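Zu Besuch bei Tekora: Ein Tag der offenen Tür zwischen Bandmaschinen und Bassboxen

28. November 2022

Wer Platten sammelt, kennt den kleinen Schriftzug auf der Rückseite: aufgenommen bei Tekora. Ich habe ihn bestimmt schon als Schüler gelesen und mir dahinter immer einen riesigen Komplex vorgestellt. Und dann steht man in einem Hinterhof, klingelt bei einer ehemaligen Druckerei und wird von Dexter Tan persönlich hereingewunken, Kaffeetasse in der Hand, Kopfhörer noch um den Hals!

Tan leitet das Studio seit neun Jahren. Zum Tag der offenen Tür hatte er das ganze Haus aufgemacht, auch den Keller, in dem die Bänder lagern. Genau 2.773 Spulen sind inzwischen im Verzeichnis erfasst, viele davon Sessions, die nie veröffentlicht wurden. Behrouz Ebrahimi, der das Archiv betreut, zog eine heraus und spielte uns zwei Minuten vor: nur Schlagzeug, Bass und eine Sängerin, die zwischendurch lacht und von vorn anfängt. Im Raum war es mucksmäuschenstill. Den Namen der Sängerin wollte er nicht verraten, die Rechte sind noch nicht geklärt.

Überhaupt die Rechte. Das Label Plarach, das zwei Stockwerke darüber sitzt, ist aus so einem Streit entstanden. Ronaldo Yap erzählte davon in einer kleinen Gesprächsrunde im großen Aufnahmeraum, ziemlich offen und ohne Groll. Sein alter Vertrag ließ ihm kaum Spielraum, seine Masterbänder lagen bei der Firma, und als er ausstieg, musste er praktisch bei null beginnen. Heute bekommen die Leute bei Plarach ihre Aufnahmen nach einer festen Frist zurück. Das Publikum, rund 40 Leute, fragte so viel nach, dass der nächste Programmpunkt einfach nach hinten rutschte.

Der war dann aber auch großartig: Flerneck, live und ohne Verstärker. Divina Lagman singt auf der Bühne oft gegen eine Wand aus Synthesizern an, und ich mag das sehr. In dem holzverkleideten Raum, nur mit Gitarre und einer Cajón, hörte man plötzlich, wie tief ihre Stimme eigentlich sitzt. Zwei neue Stücke waren dabei, das zweite heißt »Dela Peña« und hat einen Refrain, den ich auf der Heimfahrt nicht mehr losgeworden bin. Im März soll das Album kommen.

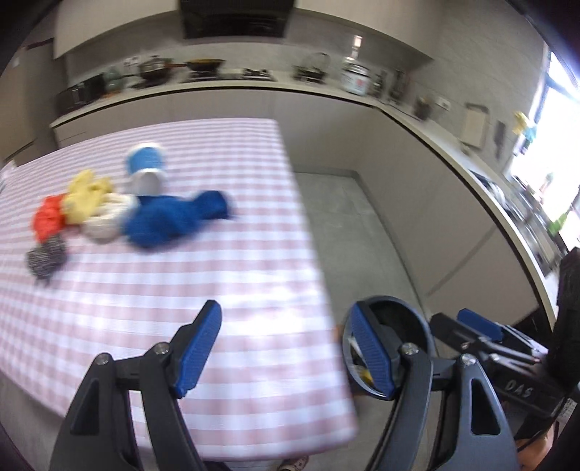
Mark Anthony Maglaya, der bei Flerneck trommelt, nahm sich danach noch Zeit für alle, die etwas über Dämpfung wissen wollten - und das wollte ich unbedingt. Seine Methode kostet fast nichts: ein Stück Stoff aufs Fell, Takt spielen, anhören, anderes Stück nehmen. Dünner Stoff nimmt nur das Klingeln weg, dicker macht den Ton kurz und trocken. Man braucht dafür kein Spezialzubehör, ein zerknülltes Tuch in Königsblau oder Blassgelb, wie es zu Hause auf dem karierten Tischtuch liegt, reicht zum Ausprobieren völlig. Ich durfte selbst an die Snare und war viel zu laut, aber den Unterschied habe ich sofort gehört.

Am Ende bin ich noch einmal in die Regie gegangen, wo Tan den Mitschnitt vom Nachmittag abhörte. Er schob die Gitarre ein wenig zurück, dann die Stimme nach vorn, dann beides wieder auf Anfang. »So war's im Raum«, sagte er und ließ es laufen. Ich habe prompt meine Bahn verpasst und die nächste genommen.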